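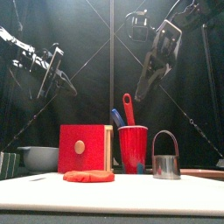 Figure 3. The kitchen bench used for the tidying trials, with both arms raised over the board. The tall red cup holds the two utensils; the small metal pail is to its right.

4. Can it put the kitchen things away yet?

4.1 What we asked for

I'll say straight off that the jobs in this section are ones a bored eight-year-old could do, and that's why I picked them. Plenty of papers (mine included, see the Brullau report) show an arm doing one clever thing very nicely, and then the reader is left to guess whether it could help out in a real kitchen on a wet afternoon. So for the Totley bench I wrote down four dull chores and stuck with them all through May:

(a) take a utensil out of the cup and lay it on the board;
(b) put it back in the cup;
(c) lift the pail by its handle and set it down somewhere else;
(d) open the red box by its knob, and shut it again.

The layout in Figure 3 is the one I kept coming back to. Everything sits towards the back of the white board, and the bowl is partly tucked behind the box. I like that bit. Real worktops are full of things half hidden behind other things, and a test where every object has its own clear patch of space flatters the machine no end.

We ran 252 attempts in all, 84 with each of three controllers: plain replay of a recorded movement, the Yilma planner, and the learned policy we call Satham. Each chore got 21 goes per controller. An attempt counted as a success only if the chore was finished inside the time limit and nothing else on the board had been knocked over. Nudging was allowed. I nudge things too.

4.2 Utensils in and out of the cup

Taking a utensil out went better than I'd feared. Satham managed it most of the time, usually by going for whichever handle stuck up highest, and on this bench that's the red one. The blue one leans the other way and its end only just clears the rim, so there is very little to get hold of. Yilma would often plan a perfectly sensible grasp on it and then close the fingers on the rim of the cup as well, and up came the lot.

Putting a utensil back was far worse for all three. Think about what you do at home: you wave the spoon roughly over the pot, feel it touch the side, and let it slide in. You hardly look. Our arms had no sense of touch worth speaking of in these trials, so a small error in the angle of the handle turned into a poke at the rim, and after that the cup was on its side. Replay got it right only when the handle happened to be held exactly as it had been in the recording.

4.3 The pail

I had high hopes for the pail and they were not met. The thin wire handle stands up in a lovely tall loop, and any person would hook a finger through it without a thought. The trouble is the seeing. The body is shiny steel and reflects whatever is near it, so the depth readings came back full of holes, and the wire was often missing from them altogether. Satham, which works from the colour picture alone, did better here than Yilma did – the one chore where the gap between them was plain to see without any statistics.

4.4 The box

The round knob is a decent target and none of the controllers had trouble finding it. Keeping hold was another matter. Flat finger plates on a round knob touch it in two small spots, and a pull that was slightly off line made them slip. I tried giving the policy 10 extra demonstrations with a slower pull, and it slipped more slowly.

What did help was using the second arm to steady the top of the box. I'd left this out of the first plan as it felt like cheating, but I do the same with a stiff drawer at home, so it went back in. It costs time, though. Both arms have to agree on who moves first, and Satham sometimes sat there with the two of them hovering until the clock ran out. I have counted those as failures, and they are marked separately in the appendix for anyone who would score them more kindly.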